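Household Recycling in Shared Student Housing: A Study of Sorting Errors at the Morard Residence

Final project report, Environmental Studies program
Submitted 25 June 2019

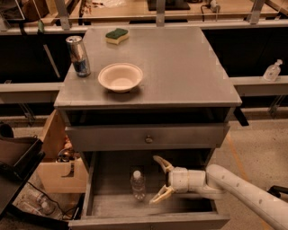
1. Introduction

Contamination is the term used by waste services for material placed in the wrong bin. A load of paper that contains food, or a load of containers that contains plastic film, is worth less to the sorting plant and may be refused. Students who share an apartment are often named in local waste plans as a group in need of better information, yet few of those plans say what kind of errors students make or why.

This report examines sorting errors in one student residence during the spring term. The Morard Residence was chosen for two reasons. It has a separate bin room for each of its two wings, so that one wing could receive new signs while the other kept the old ones. Its collection is also handled by a single contractor, Risar, and the same rules therefore apply to every apartment in the building.

The project set out to answer the following questions. Which household items are most often placed in the wrong bin? Does a sign that names specific items work better than a sign that names materials? Do residents understand the rules and ignore them, or do they misunderstand them?

2. Background

The residence uses three bins: paper and cardboard, containers, and general waste. The containers bin accepts metal cans, glass bottles and jars, and rigid plastic bottles. Paper and cardboard must be clean and dry. Paper tableware is excluded in all cases, whether it has been used or not. The contractor's leaflet gives this rule on its second page, in a paragraph on coated products.

The old signs in both bin rooms list materials only. The paper sign reads "Paper, card, newsprint." A resident holding a paper plate would find nothing on that sign to suggest that the plate belongs elsewhere. The new signs, prepared for this project and named the Araya set after the design course in which they were drawn, list common items by name and show a short "not here" list under each heading.

3. Method

The study had two parts. The first was a count of items in the bins. Samples were taken from each bin room before the new signs were installed in February and again after they had been in place for several weeks. Each sample was emptied onto a plastic sheet, and each item was recorded as correct or incorrect under the contractor's rules. Items smaller than a bottle cap were left out. In all, 2,547 items were recorded, of which 478 were in the wrong bin.

Sorting was carried out with gloves and face masks, and glass was handled with tongs. Any letters, envelopes or labels bearing a name were placed face down and were not read. The residence office approved this procedure before work began.

The second part was a set of 18 interviews, nine from each wing. Each person was asked to say where they would place a series of everyday items and to explain the choice. The interviews were held in the common kitchens and lasted a quarter of an hour on average. Answers were written down on a printed form. No recordings were made.

4. Results

4.1 Items in the wrong bin

Paper tableware was the largest single group of errors in both wings before the new signs were installed. Plates, bowls and cups were found mainly in the paper bin. Plastic film came next, most often from packs of bottled water and from frozen food. Pizza boxes were a common problem as well, although many of them were only lightly marked and had been torn so that the clean lid could be recycled. These lids were counted as correct.

Beverage cans caused very little trouble. Almost all of them were in the containers bin, in both wings and in both sampling periods. The few exceptions were in closed bags of general waste, which suggests that the bag had been filled in a bedroom where there was no second bin.

Kitchen sponges and cleaning cloths appeared in the containers bin more often than expected. Several of the residents interviewed believed that a sponge counted as plastic and could be recycled with bottles. Under the contractor's rules it is general waste.

4.2 Effect of the new signs

In the wing with the Araya signs, errors involving paper tableware fell clearly between the first and second samples. Errors involving sponges and cloths fell as well. There was no clear change for plastic film, even though film was named on the "not here" list. In the wing with the old signs, the pattern of errors was much the same in both periods.

4.3 Interviews

Most of the people interviewed were confident in their answers, including the wrong ones. When asked about a white paper bowl, a typical reply was that paper goes with paper. Only a small number mentioned the coating, and they had learned of it in a previous home and not from the leaflet. On the subject of film, the answers were different. Many residents knew the rule but said that the wrapping was already in the same bag as the bottles and that they did not wish to separate it over the bin.

5. Discussion

The results point to two kinds of error. Tableware and sponges are errors of knowledge – the resident has a rule in mind and follows it, but the rule is wrong. A sign that names the item can correct this. Plastic film is an error of convenience, and a sign placed in the bin room comes too late to change what happened in the kitchen.

The study has limits. The two wings do not house the same mix of residents, as one has a larger share of first-year students. The second samples were taken close to the examination period, when more ready-made food is eaten. The interviews may also have attracted residents with an existing interest in recycling.

6. Recommendations

The residence office should install the item-based signs in both bin rooms. A smaller version should be placed in each kitchen, next to the sink. Each apartment should be given a second indoor bin at the start of the lease. The rule on paper tableware should be moved to the first page of the leaflet. A draft of the revised page was prepared with the campus print service, Postis, and is attached as Appendix B.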